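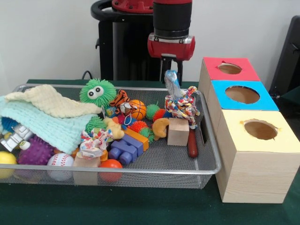

## La red de ludotecas de Ziddale amplía el préstamo de juguetes a las familias

La red municipal de ludotecas de Ziddale pondrá en marcha en junio un servicio ampliado de préstamo a domicilio, dirigido a familias con hijos menores de 8 años residentes en el municipio. La medida fue aprobada el 11 de junio de 2019 y se aplicará en las sedes de Larnar y Julladier.

Con el nuevo reglamento, cada familia podrá retirar hasta 5 juguetes por visita y conservarlos durante 30 días. El plazo admitirá una única prórroga, siempre que el artículo no haya sido reservado por otro usuario. Hasta ahora, el préstamo se limitaba a los juegos de mesa, y el resto de los fondos solo podía utilizarse en sala.

El servicio será gratuito. Para darse de alta será necesario presentar un documento de identidad y un justificante de domicilio en cualquiera de las dos sedes. Los centros de educación infantil dispondrán de un carné propio, con condiciones que se acordarán con cada dirección.

### Catálogo y conservación

El catálogo incluye juegos de construcción, encajables, rompecabezas, instrumentos musicales y material de juego simbólico. Cada artículo llevará una etiqueta con la edad recomendada y la relación de piezas, que el personal comprobará en el momento de la entrega y de la devolución. Los juguetes devueltos se limpiarán antes de volver a las estanterías.

La pérdida de una pieza deberá comunicarse en el mostrador. En caso de deterioro grave, la familia podrá reponer el artículo por otro de características similares. La acumulación de retrasos conllevará la suspensión temporal del préstamo, sin que ello afecte al uso de las salas.

La Fundación Shiferaw, que colabora con el municipio en programas de infancia, financiará la compra de nuevos materiales, con prioridad para los juguetes adaptados a niños con discapacidad visual o motora.

El reglamento completo y los formularios de inscripción pueden solicitarse en las sedes de Larnar y Julladier, en su horario habitual de atención al público.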